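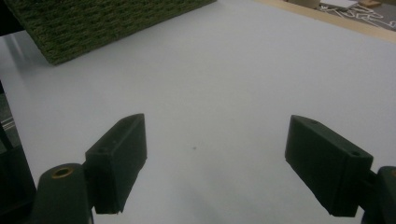
What Is a Mat Made Of?

Mats turn up all over the place. There may be one by your front door, one in the bathroom and one under your plate at dinner. They look simple, but someone had to decide what each one should be made of and how it should feel.

Start with the surface. Run your hand across a smooth tabletop and your fingers slide. Run it across a rough mat and they slow down. This slowing is called friction. Smooth things have less of it and rough things usually have more. A pencil rolls a long way on a bare table and stops quickly on a mat.

Many mats and carpets get their feel from fibers. A fiber is a long, thin thread. Wool fibers come from sheep, cotton fibers come from a plant, and nylon fibers are made in factories.

Fibers can be set into a mat in two main ways. If each one is bent over so both ends are held in the backing, it makes a loop. Loops are tough and spring back when you step on them. If the tops of the loops are sliced open, you get cut pile. Cut pile feels softer, but it can show footprints.

Artificial turf is a kind of carpet too. It is made to look like grass, so it is often green, and the fibers are usually plastic. It never needs mowing. It does need brushing, as the fibers get pushed flat when people walk on them.

The carpet works in Ollstead makes mats on a machine with 236 needles in a row. The needles all go down through the backing together and leave a line of loops behind them. Then the backing moves forward a tiny bit and they go down again. One doormat has 14 loops in every inch of each row. Glue is spread on the back at the end to hold the loops in.

Try it yourself

Find a mat, a table and a coin. Push the coin across the table with one finger. Now push it the same way across the mat. Which push was harder? Look closely at the mat. Can you see loops, or do the fibers have cut ends?

Words to know

Backing: the flat layer underneath that holds the fibers.
Friction: the force that slows things down when they rub together.
Pile: the fibers that stand up on a carpet or mat.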